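4. Why people stop repairing things

Of the questions we put to owners in the Botholm survey, I'll start with the one I get asked most.

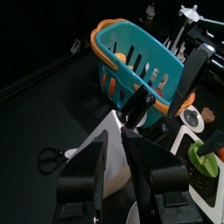 Figure 1. Shopping basket and black gripper.

How long do people keep a kettle once it starts acting up?
In our survey, most owners gave it around 5 months, and price had less to do with it than I'd guessed.

We heard back from 900 households, and I read every comment myself (it took most of September!). People put up with a lot — a loose lid, a switch you have to hold down — and then one morning they've had enough. Only 14 of the Jumus owners had ever looked for a spare part, and 11 of those gave up at the glued base.

Inese Ozoliņš argued early on that we should ask about screws before money, and I'm glad we listened. The Villca kettle opens with an ordinary screwdriver, and its owners talked about fixing it as if it were no big deal. I'd love to see the same question asked about toasters, where our numbers are too thin to say much. Section 5 gets into what a repair rule could ask of makers.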